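Questions fréquentes – les égouttoirs et porte-vaisselle de l'Atelier Lesuser

Vous nous écrivez beaucoup, et ça nous fait plaisir ! Rhonda Gauthier a rassemblé ici les questions qui reviennent le plus souvent à la boutique et par courriel. Page mise à jour le 12 nov. 2022.

Pourquoi un égouttoir en fil blanc et pas un modèle en inox ?

Question de goût, d'abord. Le blanc se fait oublier sur un plan de travail clair, et il va très bien avec la vaisselle de couleur douce, les bleus pâles, les gris, les verts d'eau. L'inox, on l'aime aussi (nous vendons le Grovport, qui est superbe à côté d'un évier en pierre), mais il montre chaque goutte de calcaire. Si votre eau est dure, prenez le blanc et un chiffon doux, vous serez tranquille.

Peut-on y mettre des tasses, ou seulement des assiettes ?

Des tasses, bien sûr ! Les fentes en zigzag sont pensées pour les assiettes, mais une tasse ronde peut s'y appuyer de côté. Commencez par la rangée du fond et gardez celle de devant pour les soucoupes et les petites assiettes. Pour sécher, une tasse se pose ouverture vers le bas, ou au moins penchée, sinon l'eau reste au fond et vous la retrouvez le lendemain matin.

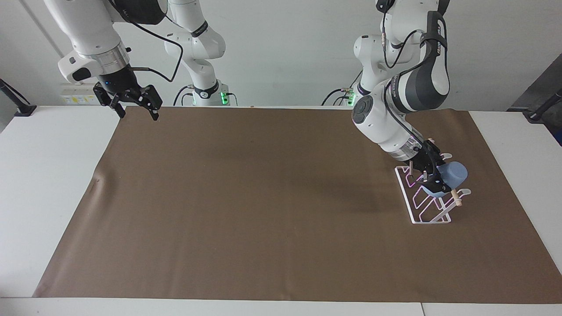 Les tasses à paroi épaisse demandent un peu plus de patience. Po-yen Tsao, qui tourne une partie de notre vaisselle, conseille de laisser le pied de la tasse à l'air : c'est la partie non émaillée qui garde l'humidité le plus longtemps. Un petit coup de torchon sous le pied avant de ranger, et c'est réglé.

Mes tasses risquent-elles de se rayer ?

L'émail brillant ne craint pas grand-chose. Les finitions mates sont plus sensibles : elles prennent parfois des traces grises au contact du métal nu. Si le revêtement de votre égouttoir est écaillé à un endroit, évitez d'y poser vos pièces mates. Et si vous avez déjà des traces, un peu de bicarbonate sur une éponge humide, en frottant tout doucement, en vient souvent à bout.

À quoi servent les petites pièces en bois ?

Ah, on adore cette question ! C'est un détail auquel nous tenons beaucoup. Le bois clair réchauffe le fil blanc, et une pièce en bois se remplace facilement quand elle a vieilli. Nous vendons les pièces de rechange par lot de 4. Pensez à nous indiquer le nom du modèle, car les diamètres du Vieira et du Clanunstead ne sont pas les mêmes.

Comment entretenir le bois ?

Une goutte d'huile alimentaire de temps en temps (l'huile de lin cuite convient aussi, mais laissez-la sécher complètement avant de remettre la vaisselle). Pas de lave-vaisselle, pas de trempage. Si le bois fonce un peu, c'est normal, et certains d'entre nous trouvent même qu'il est plus beau comme ça. En cas de taches noires, poncez légèrement au grain fin et huilez de nouveau.

Faut-il un plateau ou un tapis dessous ?

Nos égouttoirs sont ouverts, l'eau tombe donc directement sous la vaisselle. À côté de l'évier, un tapis absorbant suffit. Sur un plan en bois massif, prenez plutôt un plateau à rebord. Pour un essai avant achat, ou pour protéger une table quand vous déballez tout, une grande feuille de papier kraft fait très bien l'affaire – mais changez-la dès qu'elle est mouillée, elle gondole vite. 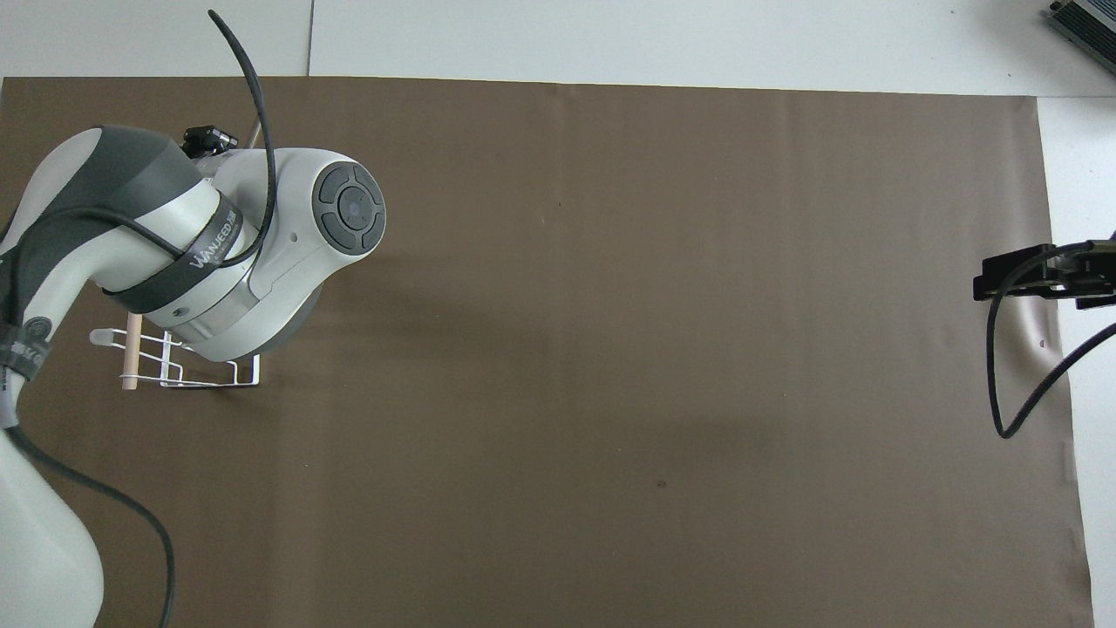
Le porte-vaisselle en fil blanc et son bois clair, posé sur papier brun.

Comment savoir si les dimensions conviennent à ma cuisine ?

Découpez un gabarit ! Prenez du papier d'emballage, reportez les dimensions de la fiche produit, posez-le près de l'évier et vivez avec deux ou trois jours. Aparecida Leite, de notre boutique, le propose à tous les clients qui hésitent. Essayez aussi en diagonale dans un angle : dans les petites cuisines, c'est parfois là qu'on retrouve de la place.

Combien de temps pour recevoir ma commande ?

Comptez 5 jours ouvrables pour les modèles en stock. Le Clanunstead est fabriqué en petites séries de 20, la dernière est sortie en juin, et il faut parfois patienter un peu. Écrivez-nous et nous vous préviendrons dès la prochaine.

Puis-je le retourner s'il ne me plaît pas ?

Oui, sans souci, tant qu'il est propre et en bon état. Gardez le carton d'origine : le fil se tord facilement pendant le transport s'il n'est pas calé. Pour organiser le retour, adressez-vous à Dirceu Camargo, à l'atelier, avec votre numéro de commande.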